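Parquetry

Parquetry is the covering of a floor with small pieces of timber laid in a repeating geometric pattern. The term is also applied to veneer work of the same kind on furniture, though in ordinary Australian usage "parquet" nearly always means a floor. It is distinguished from strip flooring, in which long boards run in one direction, and from marquetry, in which the pieces form pictures or irregular ornament.

Patterns

The most common pattern is herringbone, in which rectangular blocks with square ends are laid at right angles to one another so that the end of each block meets the side of the next. Chevron looks similar at a distance but uses blocks with mitred ends, which meet along a continuous straight line. Basket weave sets groups of parallel blocks at right angles to neighbouring groups. The mosaic or finger pattern, widely used in flats and public buildings after the Second World War, is made up of very short fingers bonded into square panels and was favoured for its low cost and its economical use of offcuts.

Larger and more elaborate panels, in which diagonal and interlaced members are enclosed by a square border, are associated with European palaces of the seventeenth and eighteenth centuries. They are seldom made today except for restoration.

Materials

European parquetry is traditionally of oak, with walnut, maple and cherry used for contrast. In Australia the colonial and interwar trade relied on local hardwoods, among them jarrah, tallowwood, brushbox and blackbutt. These species are dense and wear well, but their colour varies a good deal between logs, and layers customarily sorted blocks by shade before work began. Solid blocks are usually laid over concrete or a sheet underlay. Engineered products have a wear layer of hardwood bonded to a cheaper core and are less prone to movement, although they can be sanded fewer times over their life.

Laying and finishing

Blocks are left in the building to adjust to its humidity before they are fixed. The layer establishes a centre line and works outward from it, so that cut pieces fall at the walls, where they may be concealed by a plain border. An expansion gap is left at the perimeter and covered by the skirting. Older floors were bedded in hot bitumen, a practice which complicates later repair, as residue on the underside of a lifted block prevents modern adhesives from gripping. Once the adhesive has cured the floor is sanded in several passes, filled, and finished with oil, wax or polyurethane.

The Wornik Hall floor

A frequently cited regional example is the floor of Wornik Hall, which was laid in herringbone jarrah and covers 109 square metres. It was lifted and relaid after flooding, when 1140 blocks were found to be beyond repair and were replaced with salvaged timber of matching section. The hall reopened in November of the following year. A survey by the Zirunen Flooring Archive found that 70 per cent of the replacement blocks could not be told from the originals once the floor had been refinished.

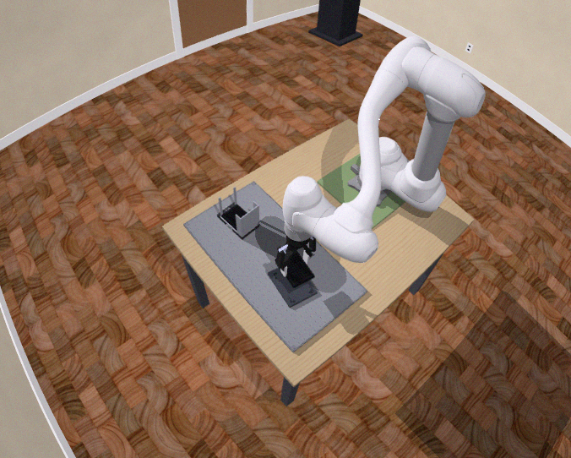
Vol. 4, p. 109

Care and deterioration

Loose blocks are the most usual defect. They may result from failure of the adhesive, from movement in the subfloor, or from moisture - commonly a leaking pipe or poor ventilation beneath the building. Swelling in a floor without an adequate expansion gap can lift whole sections into a ridge, a condition known in the trade as tenting. Grit is the main cause of surface wear, and regular sweeping is recommended in place of wet mopping. Direct sunlight alters the colour of most species, so that rugs left in one position will in time produce a visible outline.

See also: Hardwood; Inlay; Marquetry; Subfloor; Tongue and groove

Article last revised May 10, 2019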